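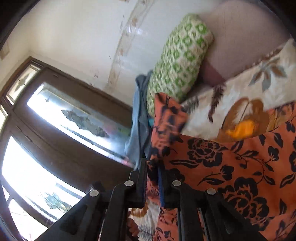 Chapter 5
Sorting and Grading Used Textiles

5.1 Introduction

The previous chapter dealt with the collection of household textiles and the losses that occur between the doorstep and the depot. The present chapter takes up the material at the point where it has been weighed in and released to the sorting floor. It covers the order in which decisions are made, the grades into which goods are divided, and the effect of fibre content, construction and print on the value of each grade. Baling and storage are left to Chapter 6.

Sorting is the most labour-intensive stage in the reuse chain. A depot may own good vehicles and sound buildings and still lose money if its grades are poorly kept. Buyers of used clothing rarely inspect every bale. They open a small number and judge the remainder from those, so a fault in one bale lowers the price of the whole consignment. Much of what follows is therefore concerned with consistency.

5.2 Terms used in this chapter

Original: unsorted goods as collected, including bags, hangers and any non-textile matter.

First cut: the initial division of original into broad classes such as outerwear, knitwear, household linen and waste.

Fine sort: the division of a class into saleable grades.

Reusable: fit to be worn or used again for its first purpose without repair.

Recyclable: unfit for reuse but suitable for cutting into wipers or pulling back to fibre.

Residue: material for which the depot has no outlet. Wet or mouldy goods are always residue, whatever their fibre.

The word "rag" is avoided. In older trade writing it may mean original, recyclable or residue, and the reader of such sources should establish which is intended before making use of any figure.

5.3 The first cut

Original is tipped on to a table or a slow belt and opened by hand. The sorter at this position does not grade. The task is to recognise the class of an article and pass it to the correct bin, and time spent examining seams or labels is wasted. Articles that cannot be classed at once go to a holding bin and are dealt with at the end of the shift.

Paired goods need separate treatment. Shoes that arrive tied together are kept together. Single shoes are held for one shift and matched where possible. Bedding sets are seldom complete and should be classed as single pieces unless folded inside one another.

The number of classes depends on the outlets available. At the Custilbridge depot, whose working methods are used throughout this book, the first cut was at one time made into a large number of classes, several of which filled so slowly that goods stood for months before baling. Gauthier and Landry reviewed the arrangement and recommended that any class failing to fill a bale between one January and the next be merged with its neighbour. The revised scheme is given in Table 5.2.

5.4 The fine sort

Four properties are considered in the fine sort: condition, fibre, construction and pattern. They are taken in that order. Condition comes first and overrides the rest — a torn garment in a costly fibre is still a torn garment, and goes to recyclable.

Fibre is read from the label where there is one. Where the label has been cut out, an experienced sorter will judge by handle and weight, and is right in most cases for plain cottons and wools. Blends are much harder. A cloth marked 100 per cent cotton may be sewn with polyester thread, which matters little for wipers but a good deal for fibre recovery.

Construction separates woven from knitted goods. Knits are preferred for pulling, as the yarn opens more readily. Closely woven cloth resists the machine and gives a shorter fibre.

Pattern affects price in two ways. In reusable goods it governs the market to which an article is sent, and strong prints that sell slowly in one country may be sought after in another. In recyclable goods it governs colour. Plain cloth can be sorted by shade and spun without dyeing, whereas a print carrying two or more strong colours yields a mixed fibre of uncertain tone. Such fibre is used mainly for padding and insulation, where the colour is hidden.

5.5 Sources of error

Errors on the sorting floor fall into two kinds. Drift is the gradual movement of a grade boundary over a shift, usually downwards as the sorter tires. Substitution is the placing of an article in a neighbouring bin. Drift is the more costly, as it affects every article near the boundary and leaves no obvious trace. It is controlled by means of reference pieces — garments kept at the table which mark the lowest acceptable standard for each grade. Reference pieces should be replaced when they become worn through handling.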